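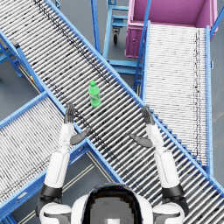
A green bottle with a white label on a roller conveyor.

FOR IMMEDIATE RELEASE

Drulis Questions "Widely Recyclable" Claims on Bottled Drinks

Packaging watchdog asks Nurmi to publish its figures before label goes national

JULTDEN, February – The consumer group Drulis today called on drinks maker Nurmi to hold back its new "widely recyclable" label until the company shows where its empty bottles end up. The label is due to appear on the Bimitz line of sparkling water this spring.

Nurmi's announcement says the bottles can be recycled "in most communities." It does not say which communities, who was asked, or what "can be" means when a town accepts a bottle and then sells it for burning. Drulis wrote to the company in the fall asking for a list. The reply was a brochure.

In its own survey, Drulis contacted 300 local collection programs. Many could say what they pick up at the curb. Far fewer could say what a buyer did with it afterward, and several sent our staff back to the same brochure.
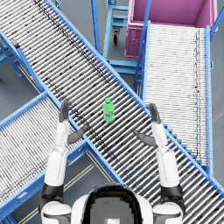
Does a recycling symbol mean a bottle will be recycled?
It means the material could be recycled somewhere. What happens to a given bottle depends on the local program, the color of the plastic, and whether anyone is buying that week.

Color matters more than Nurmi's announcement lets on. Clear plastic usually finds a buyer. Tinted plastic often sells for less, and some plants would sooner not handle it. Bimitz bottles will stay tinted, a choice the company puts down to "brand heritage."

Nurmi has also promised up to 500 new drop-off bins in supermarket parking lots. Drulis welcomes bins. We would welcome them more if the plan said who empties them and how often. An earlier bin program in Jultden was announced with a ribbon cutting and ended without a press release.

Drulis is asking Nurmi to name the programs behind its claim, publish yearly tonnage by color, and drop the word "widely" until both are done.

The full survey, including the questions asked, is available free of charge from the Drulis office in Jultden. Members of the press may request copies by mail or in person until 4 p.m.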